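Buying the second arm: a talk with the lab lead at Gradidar

Jan 26, 2019

The budget meeting ran over, so we talk in the hallway. She runs equipment planning for Gradidar, the sorting project in Navville, and she has one number on her mind. 3162. That's what is left for grippers this year.

"People budget for the arm and forget the fingers," she says. "Then the pads wear out and there's no line for pads."

The plan: run everything in simulation first, buy second. Two quotes on the desk, one from Padiria, one from Demirtaş. The Padiria gripper is 695 apiece, spare pads extra. Demirtaş wants 439 but delivery is 31 days, and she doesnt love that.
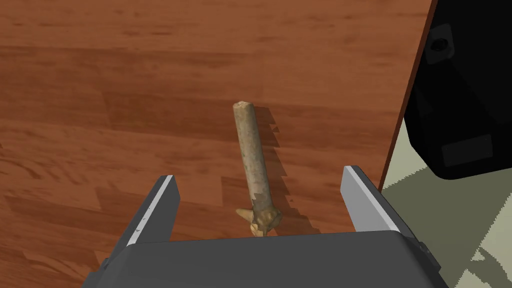 Bone model between the open fingers, simulated table.

Why bones? Odd shapes. Thin shaft, knobby end, hard to hold square. "If I only test on boxes I'll buy the wrong width," she says. "I did that once — never again."

Simulation isn't free either. Licenses, a decent workstation, somebody's time. She puts staff hours in the same sheet as the hardware, which the finance office hates.

Her advice to a smaller lab? "Get the spares price in writing. Ask what happens when a finger breaks." And wait on the second arm untill the first one is busy all day.

She hasn't picked a supplier. The order goes in before the end of January, she says, already walking.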